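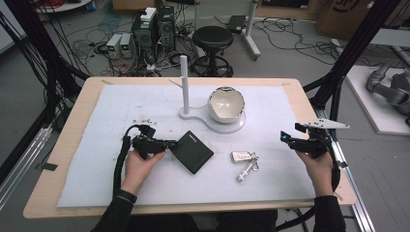

Janumgate Tabletop Chores, read me first

Last updated 5/30/21

Welcome, and thank you for taking the time to look through this before you download anything! Janumgate is a collection of short recordings of small household chores done at a table with hand-held grippers, put together by the Rindard group for people who wonder, as we do, whether a machine could be trusted to tidy up a hallway shelf. Our own answer so far is "some of it, on a good day," and we'd love for you to prove us too gloomy.

What is in it

There are 1935 episodes in the main folder and 300 more set aside for testing. Each one is a chore a person would do without thinking — picking up keys, moving a small flat case out of the way, setting a bowl back where it belongs. Keys are the ones we grumble about most. They lie almost flush with the surface, the ring swings whichever way it pleases, and a tag on the ring can slide under the key just when you thought you had hold of it. A flat case has its edge to pinch, and that alone makes it a much friendlier thing to practice on. Bowls fall somewhere in between, and a rim that isn't quite even gives you a different grip depending on where you take it.

How the folders are laid out

train, test, and notes. The notes folder has one plain text file per chore, with the wording we gave the operators. Please read those before you write to us about labels (we say this with affection).

What works so far

Nondeo, our baseline, finished 29 of the 300 test episodes with no help. Nearly all of those were flat cases. It managed keys in 2 episodes, and we watched both of them more often than we'd like to admit.

Known problems

Episode lengths vary a good deal. The Dvořáček split has older timestamps that drift toward the end of long recordings, and a corrected version is planned for September. Until then, leave that split out of anything that depends on timing.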